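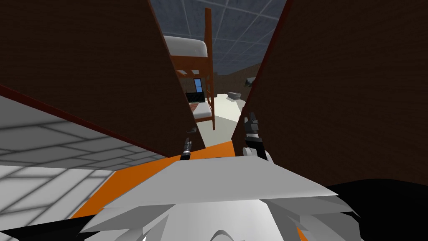
Computer-rendered view: two robot arms between a pair of dark brown panels, bunk bed on the far side.

Junior media buyer wanted (Hollesen, Zultthorpe office)

Hi! I'm Nawal Tahiri and I run the media buying desk at Hollesen. We're a small ad agency, we've grown a bit faster than I planned, and I need another pair of hands who likes spreadsheets and doesn't mind the phone. If that sounds like you, keep reading.

Most of what we buy is local: radio spots, bus shelters, regional news sites, and a fair amount of streaming audio. Our clients are mostly furniture stores, dentists and credit unions, plus one garden center chain that I love dearly and that changes its mind every Tuesday. Budgets are modest. You could be placing a test campaign for $1000 in your first month, and I want you to care about it as much as you would the big stuff.

What you'd be doing: asking stations and publishers for rates, putting together plans with me, booking the space, sending artwork specs to our designers, and checking that what we paid for ran when it was supposed to. That last one takes longer than people think (make-goods on radio are a whole hobby of mine, ask me in the interview). You'd also pull the weekly numbers out of Pullik, our reporting tool. It's clunky but you get used to it, and I'll sit with you while you learn.

By summer I'd like you to take over the Shehata account from me. They're nice people, very quick on email, and they want their outdoor plan locked early, so there's a busy stretch every January.

You don't need a marketing degree. I don't have one! I do need you to be comfortable with percentages, write an email that a tired sales rep can understand, and tell me right away when something's been booked wrong. I booked a whole week of drive time in the wrong city once, and we got it fixed because I yelled early. If you've sold ad space, worked a front desk, run a school paper, anything like that, tell me about it.

The job is 30 hours a week to start, with room to go full time after 6 months if we both want that. Pay is $25 an hour. You'd be in the office Monday through Wednesday and wherever you like the rest of the time. Parking is free but the lot is small, so come early or take the bus, number 67 stops right outside.

To apply, send me a resume and a few lines about an ad you saw or heard lately and where you ran into it. Was it a good spot for it? Skip the formal cover letter. Applications close Fri 13 March, and I'll answer everyone, even if it's a no.

Comments

dottie_k: Is this open to people coming back after a long break? I did print buying before my kids were born.

Nawal Tahiri: Yes, please apply! Print people are great at deadlines.

Marcus: Could the office days be moved? I have class on Wednesday mornings.

Nawal Tahiri: Mornings we can work around. Put it in your email so I don't forget.

radiofan: drive time in the wrong city, been there lol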